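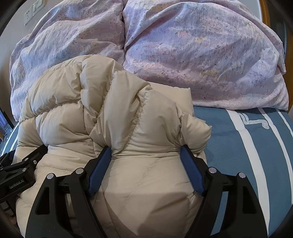 Workshop notes, March 7, 2026

Puffer day. I've been putting off the cream down jacket because pale nylon shows everything, but it's been sitting in the Cesero pile long enough and the repair bench was free, so up it came.

First thing I did was weigh it on the parcel scale: 382 grams, which seems light for something that takes up so much room. Our tag number is 49. I've written that on masking tape and stuck it to the storage bag, NOT to the jacket (we all remember the glue marks on the Irkell vest).

Then a good long feel through the baffles. I like to do this with the jacket all bunched up on itself, before I smooth it flat, as you get a much better idea of where the down has gone when the rolls stack up. The stitching runs horizontally and the tubes are nice and puffy, with plenty of loft when you let go of a handful. There's one diagonal quilting seam as well, across a smoother panel, and I went over that one slowly with my thumbnail. Two skipped stitches near one end. No feathers coming through that I could find, but I'll check again with the lamp behind it.

The shell is that glossy stuff that catches the light on every tube. Pretty, and a real pain to match! I went through the thread drawer and the closest colour is the old Weltato reel, the one with 1996 pencilled on the end. Snapped a length by hand and it went far too easily, so that's out. I'll use the Fang polyester in ivory and live with it being a shade too white. If anyone has a proper cream, please leave it in the blue tin.

Washing plan, for whoever is in next:

Zips done up, pockets checked, cuffs turned in.
Front loader, down wash, half the amount on the bottle. Gentle cycle, extra rinse.
Lift it out from underneath with both arms. Don't haul it up by the collar, the wet down drags on the seams.
Dryer on low with the clean tennis balls. Stop and break up the lumps by hand every so often, and don't trust it when it feels dry on the outside.

I want the skipped stitches fixed before it goes in the wash, so please don't get keen and start without me. Smallest needle we've got, and go back through the old holes where you can. Every fresh hole in a down shell is somewhere for a feather to get out.

Storage: I'm not squashing this one into a sack again. It came out of the last one with creases all over and I'd sooner give up shelf space. The big cotton bag will do, loosely folded, sleeves in, nothing heavy on top.

Still to do: lamp check on the seams, order cream thread, find out who has the good seam ripper. Also the dryer lint screen needs cleaning, it was furry again this morning.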